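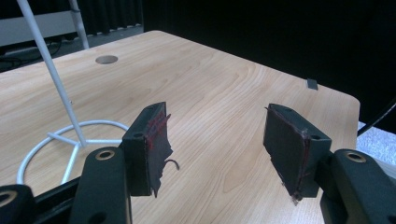

Bulletin n° 592, page 3

APPEL À PARTICIPATION : ranger un bureau, et voir si ça tient

Des méthodes pour garder une table dégagée, on nous en a vendu beaucoup. Les boîtes à compartiments, la règle des deux minutes, le plateau « à traiter » qui devient un deuxième tiroir. À l'atelier Pullness, nous avons fini par ne plus y croire beaucoup, et nous cherchons des gens aussi peu convaincus que nous pour vérifier.

Le point de départ est banal : un plateau clair, façon bois, coin droit arrondi, un passe-câble gris dans l'angle, un pied blanc posé dessus, et des câbles noirs emmêlés par terre, derrière. Le passe-câble est censé régler la question des câbles. On peut en douter. Les fabricants percent un trou et considèrent que le reste vous regarde.

Ce que nous demandons

Vous venez à la salle Mandico, vous prenez un poste et vous le rangez comme vous le feriez chez vous. Pas de consigne de style. Vous notez ensuite sur une fiche ce que vous avez déplacé, ce que vous avez laissé, et ce que vous auriez jeté si on vous avait laissé faire. Vous revenez en avril remplir la même fiche devant le même poste, utilisé entre-temps par d'autres.

Une moitié des participants suivra la méthode Rantala (un livret, des étiquettes, une petite pince pour le rebord de la table). L'autre moitié n'aura rien. Nous n'avons pas de préférence pour le résultat, et nous ne vendons pas le livret.

Qui peut s'inscrire

Toute personne majeure qui travaille assise une bonne partie de la journée. Les professionnels du rangement sont acceptés, à condition de ne pas distribuer de cartes de visite. Si vous pensez que tout cela ne sert à rien, écrivez-le sur le formulaire, il y a une case pour ça.

Conditions

105 places. Indemnité de 30 euros par passage, versée à la fin de chaque séance. Frais de transport non remboursés, nous avons demandé, c'est non. La salle est au rez-de-chaussée, vestiaire à l'entrée.

Les fiches seront publiées sans nom dans le bulletin, y compris celles qui nous donnent tort.

Inscription

Formulaire papier à retirer à l'accueil Drerach, en rappelant la référence 1518. Clôture le 24/12/19. Les dossiers incomplets ne seront pas relancés.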